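The Case for the Ring on the Zip

A bag is judged in the shop by its cloth, its colour and its handles. It is judged at home, over several years, by its fastening. This essay argues that those who buy bags in quantity for schools, libraries and lending schemes should give the fastening first place in their written requirements, and that one modest feature deserves particular support.
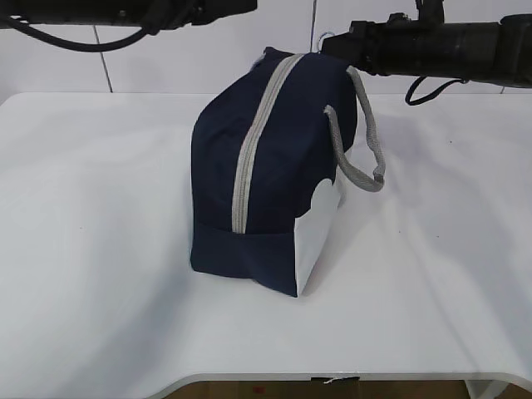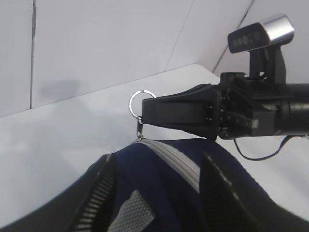 A navy bag with a grey zip; the second view shows the metal ring above the zip pull.

The feature in question is a split ring fitted to the pull. It is the same article that holds house keys together, and it costs very little. A narrow metal tab asks the user to find it, turn it to the right angle and grip it between finger and thumb. A ring can be hooked with one finger, caught through a glove, or held by a person whose hands are stiff in the morning.

The Fetia lending library has issued cloth bags to its members for many years, and its records are more careful than most. In the last period for which figures are available it handled 3,371 loans. Of the bags withdrawn from use, 80 were withdrawn because of the zip. The cloth was sound in nearly every case. Asger Fogh, who keeps the repair bench there, has observed that the slider is often blamed when the fault lies in how it was pulled: sideways, in haste, with the bag overfull and the two edges far apart.

It would be wrong to claim that a ring prevents this. A person determined to force a zip will force it. A ring does allow the pull to be drawn along the line of the teeth, and on a boxy bag, where the zip must follow a curve over the top, that matters more than it does on a flat pouch. The curve is where the user most often changes hands, and where the pull is most often dropped.

There are fair objections. Ingvar Grímsdóttir, writing for the Mosari purchasing group, has pointed out that a loose ring can catch on knitwear and that a cheap one opens out under load. Both points are accepted. The answer to the first is a small ring. The answer to the second is a written standard and a willingness to return goods that fall short of it. Her further complaint, that a ring looks like an afterthought, is a matter of taste – and taste should carry little weight in a document about durability.

Handles receive far more attention than they need. Rope, webbing and leather are compared at length in every catalogue, Eskildsen and Jomlow included, while the zip is given 2 words or none. Buyers should ask for its width, the material of its teeth and the form of its pull. They should open and close a sample with the bag filled, standing on a table, using one hand and then the other. A supplier unable to provide a sample for this purpose should not be placed on the list.

Existing stock can be improved in the same way, wherever the pull has a hole to take a ring. The work requires no tools beyond a thumbnail and some patience.

Recent items
Lending bags: what the Fetia records show
On the proper labelling of shared property
Rope or webbing? A reply to Eskildsen
Mending before replacing: 5 questions for buyers
Letters received in July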